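Skollo reunion show at the De Graaf, worth selling my seat for standing?

Posted in Music & Gigs > Live shows

tambourine_tragedy

Hi all, long-time lurker, first proper post. I got through in the Skollo presale in January (queue position 729, I nearly cried) and panicked, so I grabbed the first thing it offered me, which was a single seat upstairs at the De Graaf. I've never been to the De Graaf. I've seen Skollo twice, both times standing and both times right down the front, and now that they're back together I keep imagining myself perched up there with my coat on my knees while everyone below is going mental.

Sirby has a few standing tickets going for a bit more than I paid. Do I sell mine and buy one of those? And if I do, can I sell first and buy after, or is that asking for trouble? I've read that they might do the whole of the Enia album in order, and if that's true I really, really don't want to be sitting down for it. My knees aren't what they were when that record came out, mind you, so feel free to talk me out of it.

Also, does anybody know if there's a support act? The venue page just says "plus guests", as usual.

setlist_goblin

Keep the seat!! I've been to the De Graaf more times than I can count and upstairs is the best sound in the building by miles. It holds 2000 and most of that is the floor, so when it's sold out you're squashed, you can't get to the bar, and there's a pillar on the left that everyone ends up stuck behind at least once in their life. Upstairs is raked properly and you can see over people's heads even if you're short like me.

People do stand up in the balcony as well. When Skollo played there on the tour before the split, our whole row was up by the second song and the stewards left us to it. They only got cross with people in the aisles. So you wouldn't be sat there like you're at a school concert, I promise.

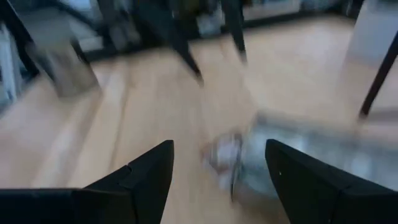 Light-coloured floor with a pale object on it, blurred.

If you do decide to swap, buy first and sell second. I did it the other way round for a different band, sold mine in ten minutes flat, felt very clever, and then watched the standing tickets disappear while I was looking for my bank card. I ended up listening from the car park. You could hear the drums quite well but that was all. Yours would go in no time, so I wouldn't fret about being left with two.

On the Enia thing, I'd be careful. That came from one post on the fan forum and the thread is 652 replies of people repeating it back to each other. The band have only said they'll play "songs from all the records". I'd love it to be true (side two live, imagine) but I wouldn't spend extra money on it.

mildly_famous_once

standing. always standing. you'll only be annoyed otherwise

no idea about support

b_side_besotted

I'm going to disagree with the goblin a bit. The sound is better upstairs, yes, but if being at the front is what you love about seeing them then you'll spend the evening looking at the front. I took a balcony seat for their last farewell show and I still get a bit sulky about it.

Depends when you can get there, though. Doors are at 7 and last time there was a decent queue by 4 in the afternoon. If you're coming straight from work you'll be at the back by the cloakroom, and in that case I'd much rather have your seat.

Do check the fees on Sirby before you press anything. The price you see in the list isn't the one at the checkout, and they take a cut when you sell as well, so you get stung at both ends. Have a look at the De Graaf's own returns page too. It's clunky and you have to keep refreshing it, but tickets go on there at face value and I've had luck with it in the last week or so before a show.

tambourine_tragedy

Thanks everyone, this is brilliant. I finish work at half five so queueing all afternoon is out. I think I'll hang on to the seat for now and keep an eye on the returns page. Does anyone know if you can take a drink up to the balcony?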